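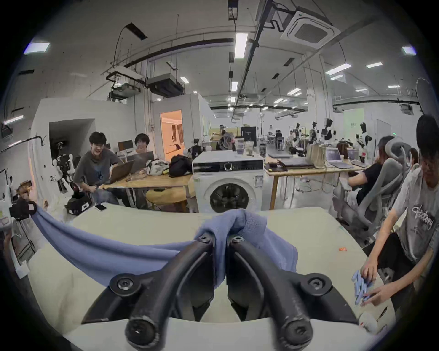 **What was the Limside ammonia leak?**

It was an industrial accident in the port town of Kimard, in which a pipe failure at the Solanki cold storage plant released ammonia into the Limside district and forced 1,128 people to leave their homes overnight.

# Limside ammonia leak

The **Limside ammonia leak** happened in October at a refrigerated warehouse run by Solanki Cold Storage on the east bank of the Tistasum River. The release started shortly before 4 a.m. and was stopped a little after 9 a.m. Nobody was killed. Eleven people were treated at the hospital, most of them for irritation of the eyes and throat, and two plant workers were kept in for several nights.

The leak was traced to a corroded section of suction pipe under damaged insulation. It led to changes in how the town warns residents and in how older refrigeration plants in the Kimard harbor area are inspected.

## Background

Limside is the oldest part of Kimard. It lies between the river and the freight line, and it was built up as housing for dock and cannery workers. When the canneries closed, several of their buildings were turned into cold stores for fish, frozen vegetables, and fruit. The Solanki plant took over one of these buildings and later added a second hall on the side facing Tanner Street.

Ammonia is widely used as a refrigerant in large plants. It is cheap and carries heat well, and it has a sharp smell that most people notice at very low levels. It is also toxic. At higher levels it burns the eyes, nose, and lungs. Ammonia gas is lighter than air and usually rises, but a cold release can mix with moisture and form a white cloud that stays near the ground.

The two halls at Solanki shared one machine room. The pipe runs between the room and the older hall crossed an open yard on steel supports. The insulation on these pipes had been patched many times. A plant survey made before the accident had listed parts of the outer jacket as "poor" and recommended replacement, and the work had been put off until the end of the fruit season.

## The leak

A low-pressure alarm sounded in the machine room at 3:50 a.m. The night operator took it for a sensor fault, as the same sensor had given false readings that week, and reset it. A second alarm followed a few minutes later. By then a forklift driver in the loading bay had smelled ammonia and left the building with two other workers.

The operator shut down the compressors and called the fire department. He then tried to reach the manual valve for the yard line but turned back when he could not see the steps. He and the forklift driver were the two workers later kept in the hospital.

The wind was light and blew from the river. The cloud moved across the yard fence into Tanner Street and the lower end of Cannery Row. Residents who were awake described a smell like strong window cleaner. Some opened their windows to find out where it was coming from, and the later report noted that this raised their exposure. 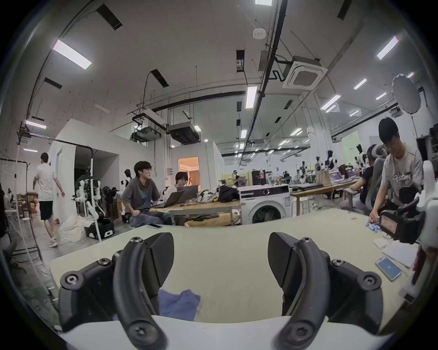

*Photo: Poonam Kashyap / CC BY-SA 4.0*

## Emergency response

The first fire crew arrived from the harbor station at 4:04 a.m. and stopped upwind, by the rail crossing. The officer in charge asked for a hazardous materials team, which had to come from outside the town and reached the plant at 5:20 a.m. In the meantime, crews set up water curtains along the fence. Water absorbs ammonia readily, and a fine spray can knock down part of a cloud, although the runoff then has to be kept out of drains where possible.

Police began going door to door in Tanner Street at 4:25 a.m. People in the nearest blocks were told to walk north, across the wind. Farther out, residents were told to stay indoors, close their windows, and turn off fans. The dividing line between the two areas was changed twice before dawn as new gas readings came in, and some households received both instructions.

A total of 1,128 people left their homes. Of these, 343 spent the rest of the night at the Kimard sports hall, which was opened at 5 a.m. The others went to relatives or waited in cars along the harbor road. Buses were sent for residents of the Cannery Row senior home, where staff had already moved everyone to the upper floor on the side away from the plant.

Entry to the yard was delayed by poor visibility and by uncertainty over which valve fed the damaged section. The plant drawings kept at the gate showed the layout before the second hall was added. A current set was found in the office and carried out by a Solanki engineer. Two members of the hazardous materials team closed the valve at 9:10 a.m., and gas readings in the streets fell through the morning.

Residents were allowed back in stages, beginning at 2 p.m. The last block to reopen was the row of houses directly behind the yard, where cellars were aired and tested one at a time. 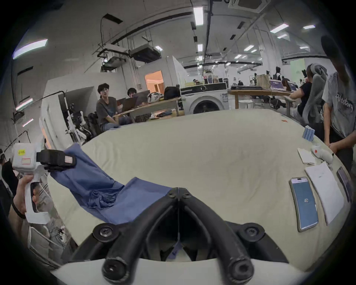 ## Effects

Besides the 11 people treated at the hospital, a larger number reported coughing or sore eyes and were looked at by ambulance crews at the sports hall. No long-term injuries were recorded among residents. One of the two plant workers returned to his job in the spring. The other retired.

Water from the curtains ran into a storm drain before the drain could be blocked. Dead fish were found along a short stretch of the Tistasum below the outfall, and fishing from the east bank was closed for three weeks. The town's drinking water comes from wells on higher ground and was not affected.

The cold store lost most of the stock in its older hall. Part had been contaminated by the gas, and the rest thawed while the power was off. Solanki settled claims from fruit growers out of court. Leaves on street trees and hedges near the yard turned brown within days, and most of the plants put out new growth the following year.

Train traffic on the freight line was stopped until noon. The elementary school on Bell Hill, well outside the closed area, did not open that day, mainly because many of its staff could not get through the roadblocks.

## Investigation

The regional labor safety office led the inquiry, with engineer Hertta Huttunen in charge of the technical part. Her team cut out the failed pipe section and had it examined at a metals laboratory. The wall had thinned from the outside. Water had entered through a split in the insulation jacket and stayed against the steel, where repeated freezing and thawing had kept the surface damp. The break itself was a slot on the underside of the pipe, at a point where it rested on a support.

The report put the amount of ammonia released at around 631 kilograms, based on the level left in the receiver and the plant's last filling record. It found that the loss would have been much smaller if the first alarm had led to a shutdown of the yard line. It did not blame the operator, who had been working alone and had no remote control for the valve.

The main findings were:

- The damaged insulation was known to the company, and repair had been delayed.
- The sensor that gave the first alarm had a history of false readings and had not been replaced.
- The drawings at the gate were out of date.
- The yard valve could only be closed by hand, from a place that was inside the cloud.
- Residents got conflicting advice on whether to leave or stay indoors.

Solanki was fined for the delayed repair and the outdated drawings. It accepted the fine and did not appeal.

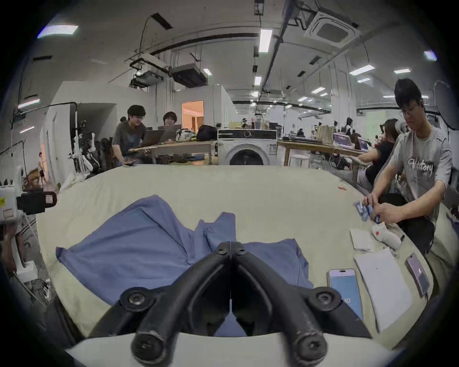 ## Changes after the accident

The yard line was removed and replaced by a welded pipe inside an enclosed duct with gas detectors at both ends. Valves on each side can now be closed from the control room and from a panel at the gate. The older hall was converted to a system in which ammonia stays in the machine room and a second fluid carries the cold to the storage rooms.

Kimard adopted a rule that plants holding large amounts of refrigerant must give the fire department updated drawings every year. Inspectors may also require insulation to be opened at pipe supports, where corrosion is hard to find by eye. Some owners objected to the cost of this, and the rule was changed to allow ultrasonic testing at certain points.

The siren on the harbor office, unused for many years, was repaired and tied to a phone message system. Messages carry a single instruction for each street. The first full test was held the next October, and people in part of Cannery Row reported that they could not hear the siren indoors. A second siren was put up on the roof of the sports hall.

The harbor fire station now keeps its own gas-tight suits and detection equipment, although the full hazardous materials team is still based outside the town.

## See also

- Ammonia refrigeration
- Corrosion under insulation
- Kimard harbor
- Shelter in place
- Tistasum River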